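3.2 Coupling light into the bent multimode guide

I should say up front that the launch optics gave us more grief than the guide did. We started with a plain microscope objective and a three-axis stage, and for the first few weeks in May I could not get the same reading twice (Mandla Matlala, who built the stage, says I was leaning on the bench, and he may well be right). Once the stage was clamped down, things got a lot calmer!

The guide itself is a Brulleck polymer strip, 125 mm long, which we bent around a set of smooth posts. We sent in light at 700 nm and recorded the far field at the output for 27 bend settings. For gentle bends the pattern hardly changes, and our ray model follows it nicely. Tighter bends are another story — power moves into the higher-order modes, some of it leaks out through the outer wall, and the model starts to promise more light than we collect. At the tightest setting we kept almost 77 percent of the straight-guide power, a bit less than I had hoped for.

I also tried tilting the input beam to see if we could make up for the bend ahead of time. It helps a little on one side and hurts on the other, and the two curves don't mirror each other. My guess is that the strip came off the roll with some built-in stress, but we have no direct measurement of that yet, so please take it as a guess. The Fladville samples, cut from flat sheet, will be the next thing we test.
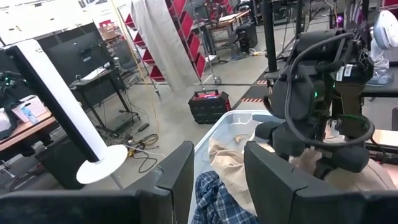

Figure 4. Two grippers at a translucent white bin with a plaid shirt and a tan cloth inside.

3.3 Fitting the loss curve

For the fit I used only the settings where the input power stayed steady through the whole run. The rest are plotted as open circles and left out of the fit.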